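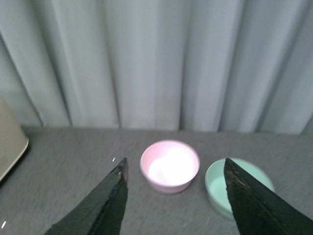 Spent part of the week reading the plan for the old cooling tower at Indar, so a few posts on it. The plant shut down in October and the tower was due to be knocked down. Now there's a proposal to keep the shell and put a climbing center inside.

1/ The tower is 100 meters tall. It's a thin concrete shell with open legs at the bottom, and with the packing and pipes gone there isn't much in it. People see a huge solid thing on the skyline, but most of what they see is air.

2/ The design is by Smaranda Costache and Marina Xenos. They don't touch the outside. No paint, no lights on the rim. The climbing walls stand on their own steel frame and are tied to the shell at as few points as they could manage.

3/ There are eight levels on the frame. The lowest two are for beginners and school groups. The top one is a viewing deck with a ring walkway, reached by an elevator that runs up the middle of the frame.

4/ The top stays open to the sky. I wondered about rain, and the drawings show a shallow basin in the center of the floor, where the cold water pond used to be. Water from the basin goes to the toilets and the planting. The climbing routes sit under their own small roofs.

5/ Demolition has a price too, which gets left out of most of the talk here. The concrete has to be broken up and trucked out through Stoica, on a road that already floods at the low bridge. The plan puts that at 500 truckloads. Keeping the shell doesn't remove every one of those trips, as the boiler house still comes down.

6/ Against it: the shell needs repair before anyone can go in. There's rust showing on the inside face and some of the legs have cracks at the base. Heloísa Vasconcelos did the survey and her report is blunt. She gives 18 months for the repairs alone, and that's before any steel goes up.

7/ Her report is worth reading in full if you can get the PDF to open. The section on the legs starts on page 18. It took me three tries to download, and the scanned drawings at the back are sideways.

8/ Also against it: plenty of people in Rura just want it gone. They've had it outside their kitchen windows their whole lives. I grew up two streets over and I don't hate it, but I don't live there now and they do. Someone at the meeting said the afternoon shadow reaches her vegetable beds in winter, and I believe her.

9/ Brândușa Matei asked me if birds nest in it. Yes, falcons, on a ledge near the rim. The plan closes the viewing deck during nesting. It doesn't say who decides when nesting starts or ends, and I'd like that written down.

10/ Money. The site owner, Griltora, says it will put what it would have spent on demolition into the repairs. That doesn't cover the frame or the elevator. The rest is listed as "partners to be confirmed," so treat the opening date on the poster with care.

11/ The power lines leaving the site are staying whatever happens. The switchyard is still live and will be for years. There's a fence between it and the new parking lot on the drawings, and the footpath from Rura would run along the outside of it.

12/ Comments are open until the end of January – you can send them by mail or hand them in at the library desk. Smaranda Preda has a paper copy of the drawings there if you don't want to read them on a phone. Ask for the large set, the small one is missing the section through the legs.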